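Started on the felt garland for the spring swap. Bataineh had wool felt on sale, so I bought 14 sheets.

I cut the leaves freehand this year. The template from last time came out too thin and the tips curled.

Two strands of thread, doubled – a single strand snapped on me in May and I lost half a row of beads. 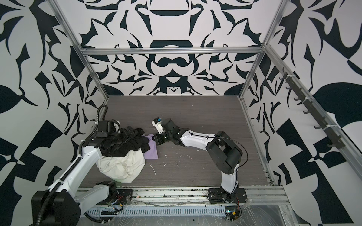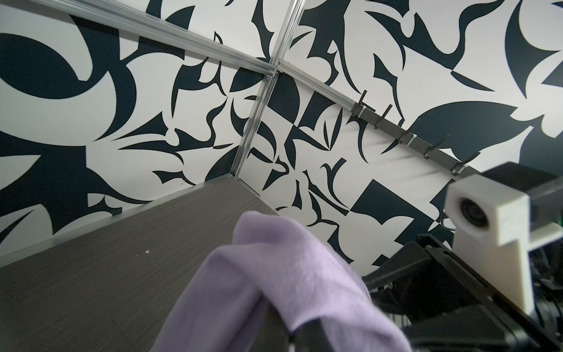 Saskia Mudgway: Do you knot between each leaf or let them slide? Mine all bunch up in the middle once it's hung.

I knot on both sides of every leaf. It's slow, but they stay put.

Spacing is two inches. At 200 inches of thread that does the mantel and the stair rail, with enough left for a loop at each end.

Press the felt before cutting, low heat, cloth on top. I skipped that on the first sheet and the edges came out wavy.

Beads go on tomorrow.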